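Local Grad Heads East, and Yes, I Got the Interview

I have been writing this column long enough that I've covered some of the same families twice over, and I don't think I've been this tickled since the Naseri High marching band got stuck on the wrong bus and played a halftime show for somebody else's homecoming. Amber Crabtree is going to college! She starts her first year in the fall, she's going to study civil engineering with a minor in public policy, and she got there with the Barnelora Scholarship, which covers tuition and housing for all four years.

If you live anywhere near Naseri you have probably met Amber already, even if you didn't catch her name. She's the one who ran the front desk at the pool two summers in a row. She's the one who stood up at the open meeting on the Zosuritz Creek footbridge last October and asked why the bridge had been closed for so long when the repair money had already been set aside. I was in the third row for that one (with a cold, and a bag of cough drops that I'm sure everybody could hear) and I wrote her question down word for word. It got a round of applause, and then it got an answer, and the bridge opened again in the spring.

So I called her up and asked if I could come by, and she said sure, as long as I didn't mind the dogs. I did not mind the dogs.

We sat on the back steps with iced tea. Her acceptance letter was on the refrigerator, under a magnet shaped like a trout, and her mother made me go in and look at it before I was allowed to ask anything. There were 157 applicants for the Barnelora this year and 25 of them made it to the interview round. Amber drove down for hers in her grandfather's truck, three hours each way, with the heater stuck on high.

"I had my good shirt on a hanger in the back because I knew what was going to happen to the one I was wearing," she told me. "I changed at a gas station. I was so nervous I put it on inside out and had to go back in."

She said the panel asked her about the footbridge first thing, so I guess somebody down there had done the reading. Then they asked what she wanted to be doing in the long run, and she told them she'd like to help write the plan for what Naseri's roads and water lines ought to look like in 2075. One of the panel members said that was a long way off. Amber said she'd be in her seventies by then and she would still want the water to run.

I love that. I wrote it on the back of my checkbook because my notebook had fallen under the steps.

Her teachers weren't surprised by any of it. I talked to three of them and they all brought up the bus survey, which I'll admit I had never heard of. In her junior year Amber rode every school route in the district, mornings and afternoons, with a clipboard, and wrote down how long each kid was on the bus. The longest ride she found was 69 minutes one way. She typed up the whole thing, turned it in for her government class, got her A, and then mailed a copy to the district office with a stamp she bought herself. Two of the routes got redrawn over that winter. The girl on the longest one sent her a thank-you card with a drawing of a school bus on it, and Amber still has it tucked in the frame of her mirror.

I asked if she'd been one of those kids who always knew. She laughed pretty hard at that. She wanted to be a veterinarian until she was 12, and then a drummer, and there was a stretch of ninth grade when she was failing geometry and wanted to be left alone. What turned it around was a summer class in drafting. She liked that you could draw a culvert and then go stand by one. 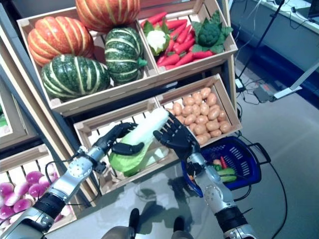 Vol. 25, No. 6

Her friends are throwing her a send-off in the park by the creek, and half the senior class seems to be coming, along with anybody who ever got yelled at for running by the pool. There'll be barbecue and a pie table. If you want to bring a pie, bring it by four in the afternoon, and please put your name on the bottom of the dish this time. I still have two from the Easter supper sitting in my kitchen, and one of them is a really nice dish and I'm getting attached to it.

Amber's father told me he's doing fine. Her mother told me he has checked the oil in the truck every day for a week. Her little brother is getting her bedroom and has already measured it for a fish tank, so at least one member of the household is handling things well.

She'll be coming home for the holidays, and she's promised me a follow-up, which I intend to hold her to. She's also lined up a few hours a week at the campus library to cover her books and her phone bill. And she's got the summer spoken for, too: the county road office has told her there's a desk for her next June if she wants it. She wants it.

I asked if she had any advice for the kids coming up behind her, and she thought about it for so long that one of the dogs went to sleep on my foot. Then she said to go to the meetings. "They let you talk," she said. "You sign the sheet and they just let you talk."

The next open meeting is at seven in the evening in the Istix Building, upstairs, and the sign-up sheet is on the table by the door. Parking is in back, and the side entrance sticks, so give it a good shove.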